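About Kovács Kitchen

Come on in! We're a small cooked-meal kitchen in Jedthorpe, and we make proper dinners for people who love eating well but can't always face the chopping. Soups, stews, pies, stuffed peppers, big trays of baked pasta – we cook them, chill them and bring them to your door, ready to heat up whenever you get in.

The kitchen began in 1985 as a lunch counter on the corner of Voretti Street, with a short menu and a very long queue on Fridays (goulash day, and it still is). Customers started turning up with their own pots, asking if they could take some home for the evening. After a few months of filling other people's saucepans we bought a stack of tubs and a second-hand van, and the delivery round grew from there.

These days there are 29 of us, counting the cooks, the packers, the drivers and the two people who answer the phone. We moved out of the old shop when we ran out of oven space, and our kitchen now sits behind the market hall, close enough that we can walk over for onions if we run short. The lunch counter is still open too, so do pop in if you're passing.

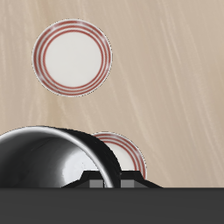

The menu changes every week, and we get very excited about that! Monday mornings are for tasting, and everybody gets a spoon, drivers included. Our recipe book holds 81 dishes at the moment. Some have been in it since the lunch counter days, and some are newer, like the smoky bean and barley stew that came in last November and has hardly been off the menu since. The cabbage rolls take an age to make and we wouldn't dream of dropping them.

We buy as much as we can from growers between here and Ondham. That means lots of squash and leeks in the colder months, and then a mad rush of tomatoes and courgettes in summer, when every other dish seems to have a courgette in it somewhere. Meals come in single, double and family sizes, and there are always meat-free choices. Every lid carries the full ingredients list and heating instructions, and if you're cooking for someone with an allergy, please ring us before you order so we can talk it through.

We deliver across Jedthorpe on Tuesdays and Fridays, and to Ondham and the villages along the river on Wednesdays. You don't have to sign up for anything. Order one pie or a whole week of dinners, skip a month, come back when you're hungry. Rinse out your old tubs and leave them on the step, and the driver will take them away with the next drop.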